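Packing Cell Stoppages: Frequently Asked Questions

Last updated Wed 23 November. Maintained by Halldóra Ladefoged, Hastham site.

These are the questions that keep coming in about the two-arm packing cells and the dropped-package fault. The vendor's own summary is available from Mogensen on request. It is shorter than this page and a good deal more cheerful.

What went wrong?

In July the left arm on the snack box cell let go of a bag partway through a move. The software recorded the pick as a success, closed the job and started the next one. The bag was on the floor beside the table. An operator reached in to get it while the arms were still enabled, and the left arm swung toward her. She pulled her hand back and was not hurt. We are treating it as a safety incident all the same, and the cell stayed off until the guard was changed.

Was it a one-time thing?

We were told so. Then we went through the logs for the same cell and compared them with the boxes that came off it. Out of 1,647 recorded picks, 100 had been marked good when the package never reached the box. Mogensen's first report called these "isolated events." I would like to know how many events it takes before they stop being isolated.

What is the cause?

The accepted explanation is that the gripper decides it is holding something by looking at how far its fingers closed. A stiff carton stops the fingers at a predictable width. A soft bag folds, slides and bunches up, so the fingers can stop at a believable width with nothing but a pinch of wrapper between them. The wrapper slips out when the arm speeds up, and by then the check has already passed.

I think this is probably right for most of the drops. It does not explain the ones involving cartons, and there were several. Mogensen's view is that those were placed badly on the table. No one has shown me evidence of that.

Hasn't the software update fixed it?

It has changed it. The Traveo controller now checks the grip a second time before the arm moves over the box. In our own test we ran 400 picks on the new version and the false "good" results went down. They did not go away. The update notes say the problem is "resolved," and I have asked for that word to be taken out.

Can't the camera catch a dropped package?

Sometimes. The camera sits in a fixed position and the grippers cover whatever they are working on, which is exactly the moment you would want a clear view. Shiny wrappers also throw bright reflections that the vision software has been known to read as an edge. The camera is useful for checking a finished box. Please don't rely on it as a safety device.

Are the green lights on the wrist a sign that it is safe to reach in?

No. They mean the wrist has power and is not reporting a fault. During the July incident they were green the whole time. An arm that is standing still with an empty gripper may be waiting for the other arm to finish, and it will move without warning when its turn comes.

How do I clear a dropped package?

Press the stop button on your side of the table.
Wait for the panel to say DISABLED. "Paused" is not enough.
Pick up the package and put it in the reject bin, even if it looks fine.
Check that no cable has caught on an elbow joint.
Write it in the log, then restart from the panel.

Do I really have to log every drop?

Yes. The only reason we could argue with the first report was that two people on nights had kept a handwritten list. The automatic log had nothing, having decided that every one of those picks went well.

What error code should I look for?

Code 645 is "grip lost." It shows up when the gripper notices the drop. The trouble is with the drops it does not notice, and those have no code at all. A quiet panel should not be taken as proof of a good shift.

Why not go back to packing by hand?

It was discussed. Wurnell, who own the line, want the cells kept, and the savings figures they used were worked out before anyone had counted the drops. I have asked for them to be done again. I am still waiting.

Will the other cells get the new guard?

That is the plan. There is no date I would be willing to put on this page. Until a cell has its guard, it runs at reduced speed with an operator present. If you find one running at full speed without a guard, stop it and call me.

Who do I contact?

Halldóra Ladefoged for anything to do with safety or the log. Mogensen's support desk for spare parts. If they tell you a fault is already known, ask for the reference number and send it to me.

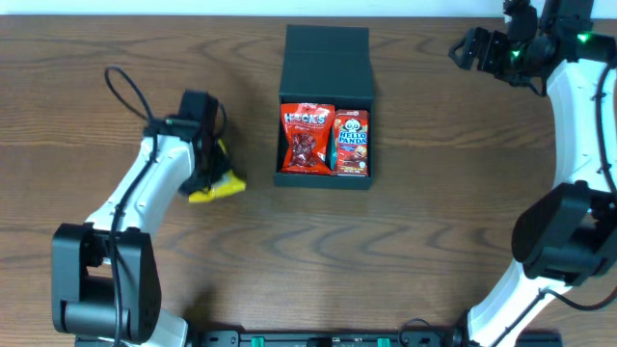
Snack box cell, left gripper over a yellow package.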